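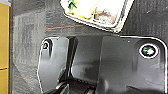

Project report: writing the house rules for the arm

When Ibrahim Aliyu and I picked this project in November, I thought we'd got the easy one. Everybody else was training something or building something, and we were going to write a few pages of rules for using the robot arm in the teaching lab. How long could that take? (All term, is the answer, and we still have a page of things we didn't get to.)

We started by reading the old rules. There were 40 of them, some going back several versions of the kit, and a few contradicted each other. One said to home the arm before switching on the gripper and another said the opposite! We asked people in the lab which one they followed and most of them hadn't read either.

So our first decision was to cut hard. We ended up with six rules that go on the wall, and everything else went into a handbook you can look things up in. The six are:

Check you can reach the stop button before you power up.
Hands out of the work area while the motors are on.
Slow speed for any program that hasn't been run before.
Cables tied back and clear of the joints.
No changes to a mounting without a second person checking the screws.
Write down anything odd in the log, even if it went away.

The cable one caused the most arguing. Ibrahim wanted a set distance from every joint, and I thought people would never measure it. We settled on moving the arm slowly through its full range by hand, power off, and watching the cables as it goes. It takes a few minutes and you can see straight away if something's going to snag.

The screw check was my idea and I'm quite proud of it. A bracket can look perfectly fine and still have a bit of play in it, so the second person has to put a screwdriver on each one and sign the sheet. Cosimo Parisi, our supervisor, asked what happens when you're alone in the lab at 8 in the evening. Fair point. For now the answer is that you leave the mounting until tomorrow, and I know that won't be popular.

We also went through the old log, all 475 entries of it. Loads just say "fixed", with no hint of what was broken. The new sheet has separate boxes for what you saw and what you did, plus one for who you told.

Still to do: a proper rule for visitors, and a shorter handbook. Ours is far too long and I wrote most of it, sorry.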